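Can a machine do your floors yet? Sort of!

I get asked this a lot, mostly by people eyeing up something shiny that costs 559 quid. I've had a robot vac trundling round our house in Umthorpe since May, and for dust and crumbs it's a good little worker. Pick everything up first though - socks, leads, the lot - and keep the brush clear of hair.

Picking things up is where it all gets harder. Gripping a wooden spoon on a worktop is one thing, but a flat coin or a hair grip on the floor is fiddly even for my fingers.

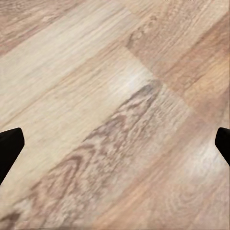
Busy grain doesn't help either, and nor does a shiny finish. I've chased a "crumb" with a cloth before now and found it was a knot! So draw the curtain on the bright side, get down low and look along the boards. Anything sitting proud will show up.

For mopping I still do it by hand. Barely damp cloth, go with the grain, dry as you go. Uchenna Ibrahim wrote in to say she puts an old pair of tights over the mop head for the last buff, and I've tried it - lovely, no streaks at all.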